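Robotics Club: Rails, Clips and a Deadline

The Prumia Robotics Club came back from break with a new robot arm task and the same amount of table space. The spring challenge, which the Kokix league announced in its usual cheerful tone, asks each team to have its arm pick up a metal rail with a plastic clip already fitted, carry it across the work area and set it down in a cradle. The clip has to stay on. Last year's challenge was foam blocks, and we have all become very nostalgic about foam blocks.

Our own Hubert Górecki wrote the first version of the grasping program over break, between what he describes as "several large family lunches." It is 324 lines long, and a fair share of those are comments apologizing for the other lines. The current plan is to close on the rail well away from the clip, from both sides at once, and lift slowly. The word "slowly" was added in red marker after the first group meeting.

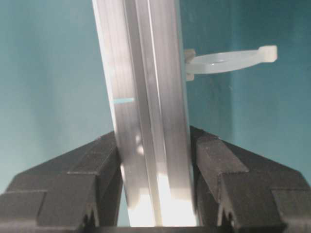
Prumia School News – Issue 100, page 2

Aluminum is shiny, as the vision group has now reported to us at length. A glare patch near the fingers can wash out the groove down the middle of the rail, and the groove is what their program would like to follow. One half of the group wants to move the lamp. The other half wants to fix it in software and has been given until March to do so, after which the lamp moves.

The clip has its own following. It is milky white, with a ring that sticks out sideways from the rail, and it gets a separate line on the score sheet. A perfect run is worth 3000 points, and a lost clip takes a painful bite out of that. The team has named the practice clip Adamczyk. There was a vote.

New members are welcome, including those who have never written a line of code. We especially need people who label cables and then put them back where the label says – a rarer talent than programming, to judge by the drawer under the bench. Sign up on the sheet outside the lab by Jan 22, 2021, and bring your own pencil, as the one on the string has gone again.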